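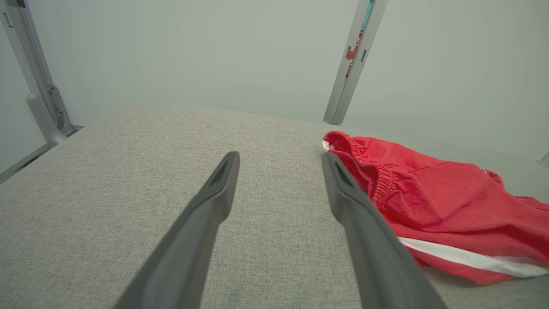

Leilani Nguyen-Tran asked whether the arm had been under power when the fingers opened, and said that if it had, the item should be minuted as a safety matter and not as a gripper fault. Kristof Geerts confirmed that it had been. Agreed to minute it as safety.

Projects > Fiton cell > Meetings > Minutes
Last updated: 26 April 2019

1. Unplanned gripper opening

Kristof went through the log. The arm was lifting a garment from the grey fabric surface when the fingers went to fully open without a command. The garment fell back and the arm carried on with the fold routine empty. The operator pressed the stop. No injury, no damage to the cell.

The same thing has happened 3 times since the Teltska controller was fitted, always in the lift. The red shorts were in use on the last occasion. Kristof does not think the garment matters - the other two were towels.

2. Cause

Not settled. The log shows the gripper link dropping and coming back, and the gripper goes to its open position whenever it restarts. Kristof suspects the connector at the wrist. Leilani thought the new controller just as likely and wants the old one put back for a comparison run. Claeys have been sent the logs and have not replied.

It was noted that the arm ought to have stopped when the link dropped. It did not, and this was felt to be the more serious fault of the two.

3. Working rules until further notice

No one to reach over the surface while the arm is powered, including to straighten a garment. Arm speed held at 20 per cent. Unattended runs are suspended. The 4000-cycle test for Ernley will not start until item 2 is closed - Leilani to tell them.

4. Actions

KG: replace wrist connector and cable, keep the old parts for inspection.
KG: set the arm to stop on loss of the gripper link, and test it with the cable pulled.
LNT: chase Claeys for a reply.
LNT: write to Ernley about the delay.

5. Any other business

The guard door key is missing again. Spare is in the tool cabinet and is to be signed for.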